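Skistmont Open Day Demonstration Recordings: Data Card

Summary

This data card describes the recordings made at the Skistmont open day in March, when visitors to the Ladefoged teaching laboratory were invited to handle small objects with hand-held grippers. The collection contains 579 recorded attempts at short tabletop tasks. It is released by the Trolalent group for teaching and for small-scale research on manipulation. The card should be read before the recordings are used, and it should be kept with any copy that is passed on.

Contact for questions and corrections: Jagadeesh Murthy, Trolalent group, Skistmont.

Background

The open day is held once a year and is intended for families, school classes and staff of neighboring institutes. The demonstration ran in the Ladefoged laboratory from 10:00 a.m. to 4:00 p.m., with a break at midday. Visitors received a short introduction from a staff member, watched one attempt, and were then offered a place at the table. A second part of the program, a guided tour of the workshop, was not recorded and is not covered by this card.

A total of 106 visitors took part in the recorded portion. Participation was voluntary, and visitors who preferred to watch were welcome to do so. Persons under 18 took part only with the written consent of a parent or guardian.

Contents of the Release

The release consists of the following folders:

recordings: one video file per gripper for each attempt
poses: estimated gripper position and finger opening, stored as plain text tables
tasks: the wording of each task as it was read to the visitor
notes: remarks entered by staff during the day, lightly edited for spelling
splits: lists of attempts recommended for training and for testing

Video is stored at 60 frames per second. The longest attempt lasts 75 seconds; attempts that ran beyond this limit were stopped and are not included. File names begin with the task code, followed by the attempt number. The numbering has gaps where attempts were withdrawn.

Tasks

Three families of tasks were offered. Staff chose the task according to the age of the visitor and the length of the line.

1. Sorting. The visitor moves small blocks into trays by color. This was the first task for most school groups.

2. Stacking. The visitor places cups on top of one another using one gripper. An attempt ends when the stack is complete or has fallen.

3. Packing of laboratory ware. The visitor works with two grippers and transfers capped and uncapped tubes between the table and an open soft-sided case. Tubes may be picked up in any order. The task text asks the visitor to keep the fingers clear of the rim of the case.
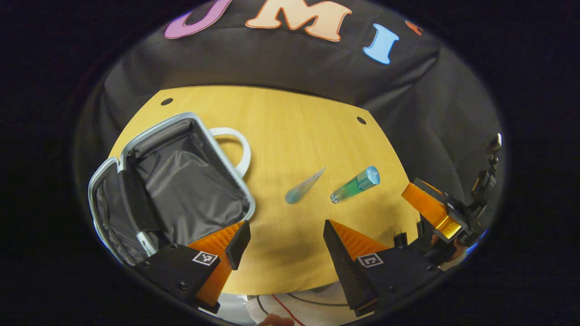

Recording Procedure

Each attempt was started and stopped by a staff member using the Jistham recording software. The square markers on the grippers were checked for visibility at the start of every hour. Visitors were told that they could stop at any point, and that there was no score.

After each attempt the staff member entered one of three outcomes: complete, partial or abandoned. The outcome was entered once and was not reviewed by a second person. Users who require a stricter measure should relabel the attempts from the video.

Known Limitations

The task families are not equally represented. Sorting makes up the largest share, and packing the smallest. Most visitors had no earlier experience with the grippers, and hesitation, dropped objects and changes of hand are common. These attempts have been kept.

Lighting in the laboratory changed during the afternoon. In a few packing attempts the second gripper leaves the view of the first for several seconds, and pose estimates for those intervals are marked as missing.

Privacy

Sound was not recorded. Attempts in which a visitor's face could be recognized were removed before release. Visitors who wish to have an attempt withdrawn may write to the contact named at the top of this card and should give the approximate time of their visit.

Terms of Use

The recordings may be used free of charge for teaching and noncommercial research. Redistribution is permitted if this card is included without changes. Publications should name the Trolalent group and the Skistmont open day as the source.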